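Ticket: Refurb cell, bench 2 - arm pauses at tool plate, operator screen says "PICK UNCERTAIN"
Opened by: Vasilică Buzatu, desktop refurb, Jasel site
Assigned to: Boseck cell support
Priority: Medium (I put High. It came back Medium.)
Status: Resolved, with grumbling

Initial report

Since the update the arm goes to the plate for a tool, closes on it, and then stops to think. The thinking lasts 44 seconds. Then the screen says PICK UNCERTAIN and asks me to confirm that the tool is in the gripper. I look, I see that it is in the gripper, I press Confirm. The arm carries on as if the whole thing had been its own idea.

This happens on most towers. My job before the cell came in was opening computers and taking parts out of them. My job description now says "exception handling." Today the exception is that a robot wants company.

Boseck support, first reply

Thanks for the detailed report. Please confirm the following:
Software version shown on the login page
Whether the tool plate was moved or cleaned recently
Whether the fault occurs with the case open, closed, or both
Please also attach pictures of the plate and of the work area.

Reply from Vasilică

Version is 3.44. The plate was unbolted for cleaning on the night shift and bolted back on by somebody who signed the sheet with a squiggle. Case open or closed makes no difference, the arm hasn't got that far when it stops. 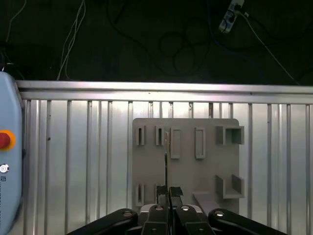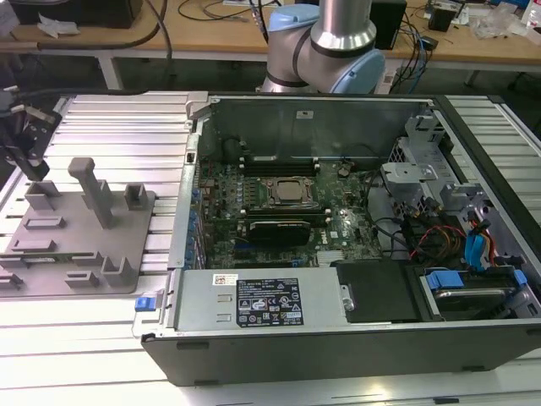
Attachments 1 and 2. First: gripper at the tool plate. Second: tower on its side with the panel off, plate to the left of it.

Boseck support, second reply

Thank you. We suspect the plate is sitting slightly away from its taught position. The gripper reaches the tool, but the finger width on closing falls outside the range the new version accepts. The old version accepted nearly anything.

Please run Plate Check from the Maintenance menu and send the result. It needs a supervisor login.

Reply from Vasilică

I don't have a supervisor login. I had one until the cell was handed over, when it was decided that operators would be happier without the extra menus. My supervisor is at the Ene site until the afternoon. In the meantime I am pressing Confirm.

Update, same ticket

Supervisor logged in by phone, meaning she read me her password and then told me to forget it. Plate Check result: FAIL, offset 3 mm. Loosened the bolts, pushed the plate back against its stop, tightened, ran it again. PASS.

Ran 30 picks with no tower on the bench. No pauses. Ran the next towers as normal. One pause, on a tool I then found had grease on it. I'll allow that one.

Boseck support, third reply

Great news! We will mark this as resolved. To avoid a repeat, we recommend running Plate Check each time the plate is removed.

Reply from Vasilică

Agreed, but please don't close yet. Two things.

First, whoever cleans the plate is on nights, and there is no supervisor on nights. So the check you recommend can't be run by the people who need to run it. Can Plate Check be moved to the operator menu? It doesn't change any settings, it only reports.

Second, the Vitilel dashboard has logged every one of my Confirm presses as "operator intervention" and my bench is now red. There were 80 of them. I've been asked to come to a meeting about why I interrupt the robot so often. I would like a note on this ticket that says who was interrupting whom.

Boseck support, fourth reply

Plate Check has been enabled for operator logins at your site. Log out and back in to see it.

Dashboard figures are managed by your own reporting team, but we confirm that the presses logged before the plate was reseated were requested by the cell.

Reply from Vasilică

Menu is there, tested, works. Printed your last sentence and taking it to the meeting. You can close.

Closed 29th May. Root cause: tool plate not seated against stop after cleaning.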